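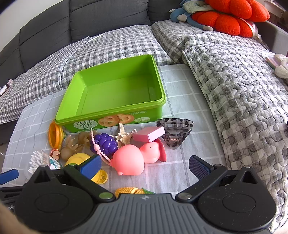
NOTEBOOK > TEXTILES > SHRINKAGE AND SKEW

21 December 2018

Continuing the table cover work. The question is still whether woven checks should be washed before cutting or cut oversize and corrected at the hem. A check is less forgiving than a plain cloth because the pattern shows any skew at once. On a plain cloth the same skew would pass unless somebody folded it corner to corner.

Material: Fosto plain-weave cotton, one bolt, unwashed. Cut 16 squares from the middle of the width, staying clear of the selvage. Marked warp direction with a stitched line, as the pen we used in February washed out and left us guessing. Gauge marks are also stitched. Left the squares flat overnight to relax before the first measurement.

Wash: Wustis front loader, warm cycle, Rekwood powder at the dose on the scoop. Ballast was old sheeting. Half the squares were tumbled on medium, the other half dried flat on the mesh rack. Ironing was held back until after the second measurement so that pressing would not hide anything.

Results after first wash:
Tumbled squares: warp shrinkage 5 percent, weft noticeably less.
Flat-dried squares: warp shrinkage 3 percent, weft hard to separate from reading error.
Skew: present in both groups, same direction, worse in the tumbled group.

The direction of the skew is the useful part. If it came from the machine I would expect it to be mixed. It runs the same way in every square, which points to the finishing at the mill, where the cloth was probably pulled off square and set that way. Washing let it go back. Higinio Escobedo disagrees and thinks my cutting line was off to begin with. He may have a point: I cut to the edge of the table and did not pull a thread. The next set gets cut to a pulled thread.

Second wash, same settings, tumbled group only. Small further loss in the warp, nothing readable in the weft. Did not run a third. One square had a gauge stitch come loose and is excluded from the second reading. It is still in the envelope, marked.

Pressing recovered part of the warp length in the flat-dried group. It will not last past the next wash, so please do not quote the pressed figures to anyone. They are in the back of the binder under a separate heading.

Measuring: two people reading the same square differed by more than I like. Escobedo reads to the inside of the stitch and I was reading to the center. We agreed on center. His earlier readings have been redone and the old ones struck through, not erased.

Conditions: the Abernathy room was at 18 C on the wall thermometer in the morning. Humidity not recorded. The dial gauge is stuck again and needs replacing before the wool set.

For now, prewash all checks and cut afterward to a pulled thread. Plain cloth can be cut oversize as before.

To do:
Repeat with thread-pulled squares from the other end of the bolt.
Ask Fosto whether the cloth is straightened before the final set.
Try a cool wash on the leftover pieces.
Label the flat-dried stack. It is on the upper shelf, under the sheeting.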